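Dindov Marble-Look Board, Long Size: Review After a Full Summer of Use

Rating: 5 out of 5 for looks, 4 out of 5 for everything else

I bought the Dindov board in the spring because I was tired of looking at my work surface. It's solid and it does its job, but it has gaps in it, small things roll into them, and nothing ever looks nice sitting on it. I wanted something long and light-colored that I could put down for an afternoon and pick up again. Real marble was out of the question at that length (I have moved a real marble pastry slab exactly once and my back remembers it), so I started looking at patterned boards, and after far too many evenings of comparing vein colors I ordered this one. It cost me $60, with shipping on top.

I love it. I'll get to the gripes, and there are a few, but I want to say that first.

The pattern

Most marble-look stuff goes for cool gray veins on bright white, and plenty of it looks like a bathroom floor from a rental. Dindov went warmer. The white is a soft, milky one, there's some cloudy gray drifting through it, and then the veins come in brown, rusty in places and closer to caramel in others. They break up and start again, and they go from a thin line to something thick and ragged, so your eye doesn't land on one spot and think "printed." I had a Misomden board before this, the gray version, and the same little squiggle came around again and again down its whole length. Once I'd spotted it I couldn't stop seeing it!

White things look especially good against it. I worried they'd vanish, and a plain white plate or a roll of paper does blend a bit with the background, but the brown gives it something to stand out from. Silver works too. I have a Nakier mirrored tray that never looked right anywhere, and on this board it finally does.
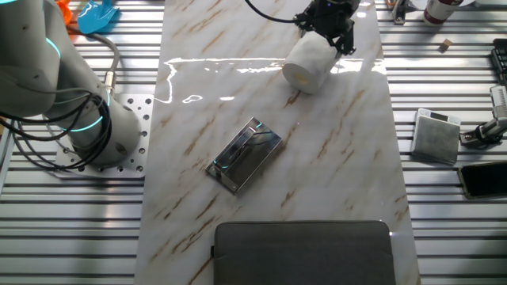
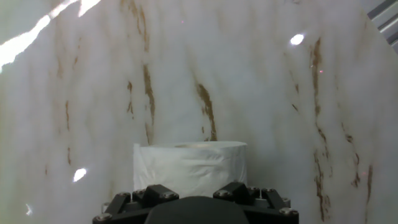
Brown veins, a high gloss and a white paper roll.

Is the glossy finish a problem if you have bright lights overhead?
It depends on what you use the board for. Gloss reflects any strong light as a bright patch, and that patch can wash out the pattern where it falls. For everyday use it makes no difference. If you take product photos, move the lamp to the side or hang a thin white cloth in front of it.

More on the gloss

I went back and forth on this before ordering, and I'm glad I went glossy. Matte boards hide glare but they look a bit chalky to me, and the shine is a big part of what makes this one feel like stone when you glance at it from across the room. In morning light it's gorgeous. By late afternoon, when the sun gets low enough to come straight in, I get a long wavy streak across one end, and I've learned to work at the other end.

Fingerprints show. They show less than on my black board, much less, but if you've been handling anything greasy and then you tilt your head toward the light, there they are. A damp cloth takes them off, and a dry one after that gets rid of the smears. I use an old cotton pillowcase cut into squares. Paper towels work as well, though the cheap ones leave lint, and lint on a glossy white surface drives me up the wall.

Cleaning

I've had coffee on it, beet juice, and one long evening of turmeric that I wasn't careful with. The coffee and the beets came straight off. The turmeric left a faint yellow shadow that I could see if I looked for it, and it was gone after a second round with dish soap. Skip scouring powder and anything with a rough green side. I tried Potgieter cream cleaner on a corner of my old board and it dulled the shine for good, so I haven't let it anywhere near this one.

I don't cut on it, and I wouldn't. It's a surface for arranging things, wrapping things, laying out ingredients, folding, sorting. For knives I put a regular cutting board on top.

Size and storage

The length is the reason to buy this over the shorter one. I can run a whole project down it in a line, with the finished pieces at one end and the mess at the other, and there's still a spot in the middle for a tray. The width is fine. I'd have taken a few more inches, but then it wouldn't fit behind my door, and behind the door is where it lives.

If you store it upright, prop it as close to vertical as you can. I leaned my old Misomden at a lazy angle over one winter and it picked up a bow that never quite went away. So far I've been good about this one. It goes back every evening, face to the wall, with a towel folded under the bottom edge.

One tip for anyone using it over a surface with gaps or ridges: put a strip of rubber shelf liner under each end. Without it mine slid a little when I leaned on it. With the liner it stays put, and the sound changes too. Things set down on it land with a nice dull thud.

About that tray

A few people have asked about the Nakier, so a quick word. It's rectangular with a shiny silver rim, and the inside is dark and glossy and mirrors whatever is near it. Gorgeous and high maintenance. Dust shows on it within the hour. I'd still buy it again, and I set it at a slight angle to the board, because when it's nearly straight but not quite, it looks like a mistake.

The gripes

The corners are sharp when it's new. I took the edge off mine with very fine sandpaper and it took 20 minutes with a podcast on.

The packaging was poor. One flat carton, a single sheet of foam, and a dent in the box that stopped just short of the board. Open yours right away and check both ends.

The listing photos make the veins look redder than they are. I prefer the real color, but if you're matching it to terracotta or something pinkish, order the sample first. It's small and it comes quickly, and the color on mine matched the full board well.

I'm thinking about a second one for the laundry room shelf, maybe the short size this time. If they bring out the same pattern in a green vein I'll be first in line.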